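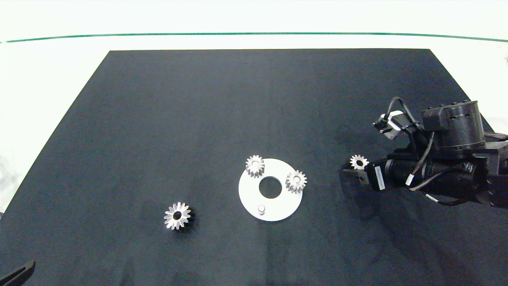 Zwischenbericht zum Vorhaben »Offene Vertriebswege für regionale Streamingangebote«

Berichtszeitraum: zweites Halbjahr bis einschließlich September
Zuwendungsempfänger: Flumport Medien, Zundavville
Projektleitung und Verfasser: Dardo Villalba

Stand in Kürze

Die App ist auf zwei der drei vorgesehenen Geräteplattformen veröffentlicht. Auf der dritten liegt sie beim Plattformbetreiber zur Prüfung. Der Katalog ist im Umfang kleiner als im Antrag vorgesehen, weil die Rechteklärung für ältere Produktionen länger dauert. Das Budget wird eingehalten, zwischen zwei Positionen ist eine Umschichtung nötig, die wir mit diesem Bericht beantragen.

Arbeitspaket 1: Verträge mit den Programmpartnern

Im Antrag waren sechs Programmpartner genannt. Mit fünf davon bestehen inzwischen unterschriebene Lizenzverträge. Der sechste, der Kurzfilmverleih Kalville, hat den Entwurf im Juli zurückgeschickt und möchte die Laufzeit auf ein Jahr begrenzen. Wir hatten 24 Monate vorgesehen, damit sich die Aufbereitung des Materials lohnt. Zuletzt lag ein Kompromiss auf dem Tisch, der eine Laufzeit von 24 Monaten mit einem Sonderkündigungsrecht nach der Hälfte verbindet. Die Rückmeldung steht aus.

Bei den unterschriebenen Verträgen ist die Vergütung einheitlich geregelt: ein fester Sockelbetrag je Titel und ein Anteil nach gesehenen Minuten. Abgerechnet wird im Quartal. Zwei Partner hatten zunächst auf einer monatlichen Abrechnung bestanden, haben nach Durchsicht der Musterabrechnung aber darauf verzichtet.

Exklusivität haben wir in keinem Fall vereinbart. Die Partner dürfen ihre Titel weiterhin über eigene Kanäle und über andere Anbieter zeigen. Das entspricht dem Förderzweck, schwächt allerdings unsere Position gegenüber den Plattformbetreibern, die in Gesprächen regelmäßig nach exklusiven Inhalten fragen.

Arbeitspaket 2: Plattformen und Geräte

Die Fassungen für Fernsehgeräte mit Browseroberfläche und für Mobilgeräte sind seit August abrufbar. Die Fassung für Streamingboxen wurde einmal zurückgewiesen. Beanstandet wurden die Steuerung des Menüs mit der Fernbedienung und ein fehlender Hinweis zur Altersfreigabe auf der Detailseite. Beide Punkte sind behoben, die neue Version ist eingereicht. Eine verbindliche Bearbeitungsfrist nennt der Betreiber nicht.

Offen ist die Frage der Umsatzbeteiligung. Für Abonnements, die innerhalb der App abgeschlossen werden, verlangen die Plattformen einen Anteil, der den Erlös je Abonnement deutlich mindert. Wir bieten den Abschluss deshalb vorerst nur über die eigene Webseite an. Wer die App öffnet und noch kein Konto hat, bekommt dort einen Code, der auf der Webseite eingegeben wird. Das ist umständlich — ein Teil der Interessenten bricht an dieser Stelle ab. Im nächsten Zeitraum wollen wir prüfen, ob sich der Abschluss in der App bei einem der Betreiber trotz der Gebühr rechnet.

Die Gespräche mit dem Kabelnetzbetreiber Sosa über einen Platz im Menü der Leihgeräte sind noch nicht abgeschlossen. Sosa hat Interesse bekundet, will aber zunächst Nutzungszahlen über ein volles Quartal sehen. Diese liegen frühestens zum Jahresende vor.

Arbeitspaket 3: Katalog und Aufbereitung

Der Katalog besteht überwiegend aus Dokumentarfilmen, Theateraufzeichnungen und Magazinbeiträgen der Partner. Für jeden Titel werden Vorschaubild, Kurztext, Altersfreigabe und Untertitel in deutscher Sprache angelegt. Die Untertitel werden maschinell vorbereitet und anschließend von Hand korrigiert. Bei Mundart und bei Bühnenaufnahmen mit Hall ist der Korrekturaufwand hoch, hier haben wir die Zeit im Antrag zu knapp angesetzt.

Die Rechteklärung bei Produktionen aus den neunziger Jahren bleibt der größte Verzögerungsgrund. In den alten Verträgen ist der Abruf über das Internet meist nicht geregelt, bei der Musik fehlen zum Teil die Listen. Titel mit ungeklärter Musik stellen wir zurück. Ein Austausch der Musik wurde mit einem Partner besprochen und aus Kostengründen verworfen.

Arbeitspaket 4: Nutzung

Zum Ende des Berichtszeitraums waren fast 3000 Konten angelegt. Ein Konto kann ohne Abonnement bestehen und berechtigt dann zum Abruf der kostenfreien Titel. Am stärksten genutzt werden die Theateraufzeichnungen, vor allem nach 20 Uhr und am Fernsehgerät. Auf Mobilgeräten werden eher die kurzen Magazinbeiträge angesehen und selten bis zum Schluss.

Personenbezogene Auswertungen finden nicht statt. Die Partner erhalten Abrufzahlen je Titel.

Mittelverwendung

Die Personalmittel wurden planmäßig abgerufen. In der Position Lizenzen sind Mittel übrig, da der Vertrag mit Kalville noch fehlt und ältere Titel zurückgestellt sind. In der Position Untertitelung ist der Ansatz dagegen ausgeschöpft. Wir bitten um Zustimmung, einen Teil der Lizenzmittel in die Untertitelung zu verschieben. Die Gesamtsumme ändert sich dadurch nicht. Die Aufstellung der Belege ist beigefügt.

Nächste Schritte

— Abschluss des Vertrags mit Kalville oder Ersatz durch einen anderen Partner
— Veröffentlichung der Fassung für Streamingboxen nach Freigabe
— Übergabe der Quartalszahlen an Sosa
— Entscheidung über den Abonnementabschluss in der App
— zweite Runde der Rechteklärung für zurückgestellte Titel

Falls die Freigabe für die Streamingboxen bis zum Jahresende nicht vorliegt, werden wir eine kostenneutrale Verlängerung beantragen. Rückfragen zum Bericht und zu den Belegen bitte an Dardo Villalba, Flumport Medien.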